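Sorting out the shared storeroom at Urthorpe
Speaker notes, Wed 7 November
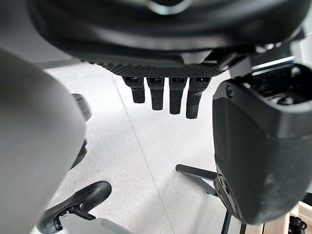 Start with the size of the job. The storeroom serves both floors and had not been cleared in years. We had 33 shelves, one door that opens inward, and a floor you could cross only along the left wall. Say that we did it in two stages — floor first, shelves after — and that I would do it in that order again.

Floor. We took everything off it before deciding about any of it. People wanted to sort as they went, and we lost most of the first morning that way. After lunch we carried it all into the corridor and swept. Dust was worse than expected in the back corner, so bring masks. A broom pushes it around; use the vacuum with the narrow head.

(Pause. Ask how many in the room have a storeroom they avoid.)

Shelves. Work from the top down. Put anything heavy between knee and chest height. We had boxes of paper on the top shelf that took two people to lift, and they had been up there since before the Amidbridge office closed. They are now at waist height by the door.

Boxes. We bought one size only, the Dumar medium with the flat lid. Mixed sizes waste the depth of the shelf and they stack badly. Mention the cost if asked: the boxes and labels came to 1235 with delivery. Shelving was not replaced.

Labels. Short side only, facing out, thick marker. Write what is in the box and the month it was packed. Do not write "misc." We opened 4 boxes marked that way and all of them had old cables and dead batteries in them. Batteries go to the drop-off at Fang, which takes them on weekday afternoons.

What to throw out. Our rule was that if none of us could say what a thing was for, it went on the corridor table for a week with a sheet of paper next to it. Anyone could write their name down and claim it. After that it left the building. Two items were claimed late and had to be fetched back from the truck, so next time the table stays up longer.

Keeping it clear. This is the part I am least sure of. We taped a line on the floor and nothing goes past it. It held through October. Last week there was a chair over the line — I moved it back myself, and I don't know who put it there. We also check the room on the first Monday of the month, ten minutes, door open.

Slide with the shelf plan next. Leave it up during questions. If there is time, go over the key sign-out sheet, and remind the upstairs people that the spare key is still missing.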